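Chapter 4
Chores and Machines: What Is Ready and What Is Not

Before you read

Think of the last chore you did at home before you left this morning. Perhaps you rinsed a cup, moved a chair, or picked up a shoe that was lying in the hall. Write down, in as much detail as you can, the movements of your two hands. Keep the paper. You will need it again in Section 4.3, where we turn such a list into a task plan.

4.1 The question of this chapter

In the first three chapters we studied machines that repeat. A welding arm on a car line makes the same path all day, and the parts come to it in the same position. The engineers have prepared the world for the machine. In this chapter we ask what happens when the world is not prepared. Can a machine clear a table, sort a box of mixed screws, or put a garden in order after a windy night?

The short answer in this book is "some of it, and slowly." The long answer takes the rest of the chapter, and it is different for each chore. A floor is flat and has clear borders, and for this reason machines that clean floors came into homes early. Laundry is soft and changes its form every time it is touched, and it remains hard. Between these two lie most of the things that people do with their hands every day.

We use the word chore in a wide sense. It covers household work, and also the small jobs in a workshop which are on no plan: sweeping under the bench, bringing an empty bin, wiping a spill. At Nesent, a small producer of door fittings, the manager Thịnh Kim asked the workers to write down every such job during one month, June. They returned a list of 98 different jobs. When he compared the list with the machines he could buy, he found that 27 of them could be done by a machine without changing the building. For the others he would need to move walls, buy new containers, or ask a person to stand near and help.

The number itself is not important for us. Another shop would get another number. What is important is his way of sorting. He did not ask how difficult the job is for a person. He asked how much the job changes from one day to the next. Carrying a full bin is heavy for a person, but it is almost the same every time. Picking one bent hinge out of a box is light work, and it is never the same twice. Students often mix these two kinds of difficulty, so please keep them separate from the beginning.

4.2 Four things that change

When we say that a chore "changes," we can mean four things.

Place. The object is not where it was yesterday. A cup can stand on any shelf, and it can also stand on the floor.

Form. The object has no fixed shape. Cloth, cable, leaves and dough belong to this group.

Ground. The surface under the machine or under the object is not even. Indoors we can often forget about this. Outdoors we cannot.

Light. The cameras of the machine receive a different picture in the morning and in the evening, although nothing was moved.

A chore with only one of these changes is usually possible today. With two, it is possible in a laboratory, and the team must be patient. With three or four, a careful engineer makes no promise. This rule is rough, and the reader will find exceptions to it in the exercises.

Garden work is a good test, for it often has all four at the same time. It is also expensive to practice. Grass gets damaged, rain stops the work, and a broken gripper can cost a week. Many teams therefore begin in simulation, where a yard can be built on a computer and restored after each mistake. The yard used in this chapter has a lawn, a house with a patio, some large plants and a path of flat stones, and the machine has two arms with a gripper on each.

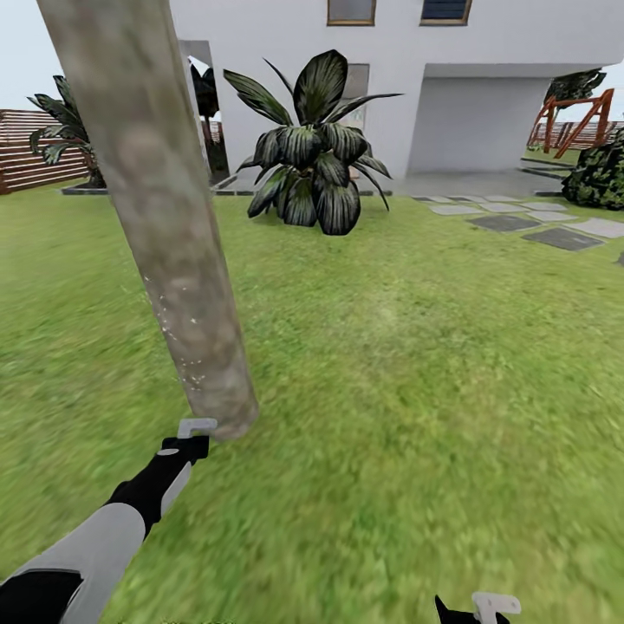

4.3 From a yard to a task plan

Let us take a simple order: "Bring the watering can from the patio to the fence." A person hears one sentence and starts to walk. For the machine we must divide it. Find the can. Choose a way to it. Stop at a distance which the arm can reach. Close the fingers on the handle. Lift, carry, and put down. Each of these steps can fail in its own manner, and a plan that does not say what to do after a failure is only half a plan.

Look first at the way. The flat stones of a path are good for feet, but a small wheel may catch at the edge between stone and grass. The lawn is softer and has no such edges. Which one is better depends on the wheels, and so the plan cannot be written before we know the machine. A low curb between grass and paving, as we have near the house, is nothing for a person. For many wheeled bases it is the end of the trip.

Look next at the arms. In a simulated yard it is easy to see when a gripper comes too near to a tree trunk, and a contact there costs nothing. Outside, the same contact can break a finger. Students should make it a habit to write the free space around each arm into the plan, also for the arm that is not working. Our experience with first reports is that the second arm is forgotten very often.

The team at Clunent, whose course notes helped us with this section, asks for 200 successful trials in simulation before the first trial on real ground. The limit is a matter of taste, but to have a limit is good practice. It must be written down before the trials begin.

Now take the paper from the beginning of the chapter. Mark each movement with P, F, G or L for the four changes of Section 4.2. If a movement has no letter, mark it with a line. We will use your marks in Section 4.4 to estimate which part of your chore could be given to a machine, and which part you will continue to do yourself.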